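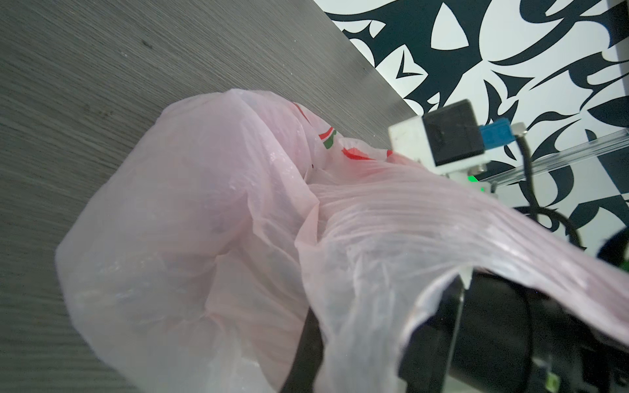
A thin pink plastic bag. Look for the fine lines where the plastic is stretched.

Why Are Plastic Bags So Thin? And Other Questions About the Bag in Your Kitchen

You have probably carried a plastic bag this week. Maybe it held apples, or a sandwich, or wet swimming clothes. A bag like this weighs very little, and you can crush it into a ball in one hand. But it can hold things that are much heavier than it is.

This page tells you what a thin plastic bag is made of, how it is made, why it stretches and wrinkles, and what you can do with one when you are finished with it. There is an activity near the end. You will need one bag, a tray and a grown-up.

Safety first: A plastic bag is not a toy. Never put one over your head or near your face, and keep bags away from babies, little brothers and sisters, and pets.

What is it made of?

Most thin bags are made of a plastic called polyethylene. Say it like this: polly-ETH-uh-leen. It is usually made from oil or natural gas that comes from deep under the ground.

Polyethylene is made of very, very long chains. The chains are far too small to see, even with a school microscope. Think of a bowl of cooked spaghetti. The noodles are long and they are all tangled together. If you pull on one noodle, it tugs on the others. The chains in plastic are a bit like that. They are tangled, so they hold on to each other, but they can also slide a little.

Plastic starts out with almost no color. It is cloudy and whitish, like a milk jug. To make a pink bag, the factory mixes in a small amount of pink coloring. If they use only a little, you get a pale pink that lets light through.

How is a bag made?

The plastic arrives at the factory as small beads called pellets. They are close to the size of a grain of rice. A machine heats the pellets until they melt and become thick and gooey.

Next, the goo is pushed up through a ring-shaped gap. At the same time, air is blown into the middle. The air makes the plastic swell up into a tall, soft tube. It looks like a giant bubble, and the people who work with it call it a bubble too. In some factories the bubble is as tall as a house.

As the bubble goes up, it cools. At the top, rollers squash it flat. Now it is a long, flat tube of thin plastic, which is called film. Film is wound up on big rolls.

After that, the film may be printed. Then a hot bar presses across it and melts the two layers together in a line. That line is the bottom of the bag. A blade cuts the film, and there is one bag. Then the machine does it again, and again. A bag machine at a small factory might turn out 3000 bags before lunch.

How thin is thin?

Very thin! Take one page from a notebook and pinch it. The plastic in many light shopping bags is thinner than that. You can test this with your fingers. Rub two sides of a bag together and try to feel where one layer stops and the other starts.

Thin film has some good points. It folds up small, it weighs almost nothing, and it uses less plastic than a thick bag. It has bad points too. It can rip on a sharp corner, and the wind can carry it away easily.

Why can you see through it?

When light hits something, it can bounce off, go through, or get soaked up. Often it does a mix of all three.

There are three useful words for this:

Transparent means you can see clearly through it. A clean window is transparent.

Translucent means some light gets through, but things look blurry or faint. A pale pink bag is translucent. You may see dark shapes and shadows through it without being able to tell what they are.

Opaque means no light gets through. A wooden door is opaque.

Now try this. Hold up one layer of a bag and look toward a lamp. Then fold it so there are two layers, then four, then eight. Each time, a bit less light comes through and the color looks stronger. This is why a crumpled bag has darker and lighter parts. In some places there is one layer, and in other places there are many layers bunched up together.

Why does it wrinkle and shine?

A sheet of paper can be creased, and so can a plastic bag. When you crumple a bag and let go, some folds open up again and some stay. The ones that stay are where the plastic bent so sharply that it could not spring all the way back.

The light spots on a wrinkled bag are called highlights. Plastic film is smooth, so light bounces off it well. Each little fold faces a different way, like lots of tiny mirrors that are all tilted. Some of them happen to bounce light straight to your eyes, and those look white. If you move your head, the highlights move too.

What are the lines when you pull it?

Look back at the picture at the top of the page. One part of the bag is loose and puffy. Another part is pulled out long and tight, and it has many fine lines running along it.

When you pull on thin film, it gets longer in the direction of the pull. It also gets a little narrower. The extra plastic has to go somewhere, so it bunches into small, straight wrinkles. They point the same way as the pull. You can see the same thing if you pull on two sides of a T-shirt.

Remember the spaghetti? If you pull gently, the tangled chains stretch and then go back. If you pull too hard, the chains slide past each other and line up. Then the bag stays stretched, even after you let go. The stretched part may look paler. Pull harder still and it tears.

How do they print on it?

Many bags have printing on them. The bag in our picture has a small logo with green and red stripes, and a patch of red.

Ink does not soak into plastic the way it soaks into paper. Plastic film is too smooth. So the factory treats the film first, to help the ink grip. Then it is pressed against a roller that has the picture on it. Often there is one roller for each color. A bag with green and red printing might go past a green roller and then a red roller.

When a bag is folded, the printing folds too. Part of a word or a picture may be hidden in a crease. You can make up a game from this. Crumple a printed bag, and ask a friend to guess what the logo is.

What is the neck of a bag?

If you gather up the top of a bag in your hand, the part you are squeezing is called the neck. Your own neck is narrower than your head and your shoulders, and the neck of a bag is the narrow part too.

Holding a bag by the neck keeps it closed. It also spreads the weight over a lot of plastic. All of those folds share the load. If you hold a bag by one small pinch of film, that little spot has to do all the work, and it may rip.

Opening a new bag can be harder than closing it. The two sides of thin film like to cling together. It helps to hold the bag with one hand on each side and rub the edges, or to let one side stay still while the other hand pulls.

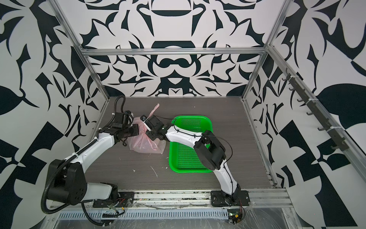
Activity: The Bag and Tray Test

This activity was first tried by the Woltutwood after-school science club in February.

You will need:
One thin plastic bag with no holes
A tray or shallow basket
Ten small, smooth things, such as potatoes or rolled-up socks
A ruler
Paper and a pencil

What to do:

1. Lay the bag flat on a table. Measure how long it is and write it down.

2. Put three of your things in the bag. Gather the top and hold it by the neck.

3. Lift the bag just above the tray. Count slowly to ten.

4. Put it down in the tray. Take the things out, lay the bag flat and measure it again.

5. Do it again with six things, and then with all ten. Stop if the bag begins to tear.

6. Look closely at the bag. Can you find any places that stay stretched? Draw them.

What did you find? Some bags go back to the size they started at. Others get a little longer each time. Try a different bag tomorrow and compare your numbers.

What happens to old bags?

A plastic bag does not rot like an apple core. It can last a very long time. If it blows into a river or the sea, animals may get caught in it or eat it by mistake.

The best thing to do is use a bag again. The children at Clurham school kept a chart one year of every bag that was used more than once. They got to 3843. Here are some of the ways they used them:

Lining a small trash can
Carrying muddy shoes
Keeping paint brushes from drying out overnight
Wrapping a cup before packing it in a box

When a bag is worn out, ask a grown-up about recycling. In many towns thin bags can't go in the bin at home, as they get wrapped around the sorting machines. Some stores have a special box for them near the door. The bags must be clean and empty.

Words to know

Film: a very thin sheet of plastic
Pellet: a small bead of plastic
Translucent: lets some light through, but not a clear picture
Polyethylene: the plastic used in most thin bags
Neck: the gathered part at the top of a bag

Last updated Sep 27, 2019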